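4.2 The road over the top, and why people kept talking about the car park

I should admit that I came to the Dornlow study as a fan. I had driven the pass road twice on family holidays before I ever thought of writing about it, and both times I came down the far side grinning like a child. So when we sat down in June to plan the interviews, I had a fair idea of what people were going to tell us. They would talk about the big view at the summit, the hairpins, the waterfall by the second bridge. I had even drafted a few headings (I was rather pleased with them, too).

We spoke to 32 households who had driven the road that season, and 23 of them had been before. It is the returning families I want to stay with in this section, as they gave us the longest interviews by far and some of them were very hard to get off the phone! We asked each household to talk us through the day in whatever order they liked, starting wherever they liked. I had expected most of them to start at the bottom of the hill. A good many started in their own kitchen instead, packing the sandwiches, and several began years back, with the trip before this one.

What struck me on reading the transcripts was how little of the talk was about scenery as such. The summit view came up, of course, but it was often dealt with in a sentence - "lovely, clear all the way to the coast" - and then we were straight back to who had felt sick on the bends, whose turn it was in the front seat, and whether the tea hut at Fernandes Corner was still doing the fruit loaf. (It was, and I can recommend it.) The older literature on scenic driving tends to treat the car as a sort of moving window, with the passengers lined up behind the glass. Our families were much busier than that. They argued and sang, and fell asleep at the wrong moment and had to be woken for the lake.

The car park at the top deserves a paragraph to itself. It is small and badly drained, and by mid-morning in the holidays you may well be waved straight past it. Yet parents described getting a space there with more feeling than they gave to the view it serves. One mother told us she had driven round 4 times while the children kept lookout from the back, and that this was the part they still act out at home. I have come to think that the summit stop works as a kind of prize, and that it matters partly for being so hard to get.

Figure 3.

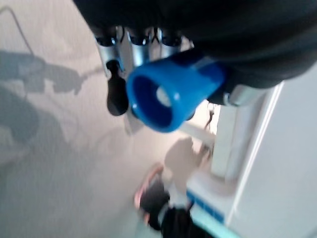
Revathi Shetty disagreed with me about this when she read the draft, and I think her point should stand next to mine. In her view I had let the good stories crowd out the sad ones. She reminded me that some of the returning families had been turned away at the top altogether, after a long drive and a longer wait for the trip itself, and that they did not tell it as an adventure. "You can't call it a prize for them," she wrote in the margin. "They saved up, they drove all that way, and they went home without getting out of the car."

I went back to those interviews and she is right that the tone is different. The sentences are shorter, for one thing. One father had wanted for 12 years to show his daughter the spot where he had proposed to her mother, and they passed it at walking pace behind a motorhome. He laughed when he told us, but he came back to it again and again, and he asked whether we knew if the shuttle bus would be running the following summer. I had coded that passage under 'humour'. I have since moved it.

So I would now put the argument more gently. A return trip carries a picture of the last one along with it, and families measure the day against that picture whether they mean to or not. Where the two were close, people were generous about nearly everything, the rain and the queue for the toilets included. Where they were far apart, even a fine afternoon could be told as a let-down. Almost all the returning households made some comparison of this kind without our asking, most often in the first few minutes, and most often about something quite small: a wall they used to sit on, a gate now locked, the smell of the heather with the windows down.

The first-time visitors had no such picture to carry, and their interviews read quite differently. I turn to them in 4.3, along with the families who took the lower road by mistake and said they would happily do it again.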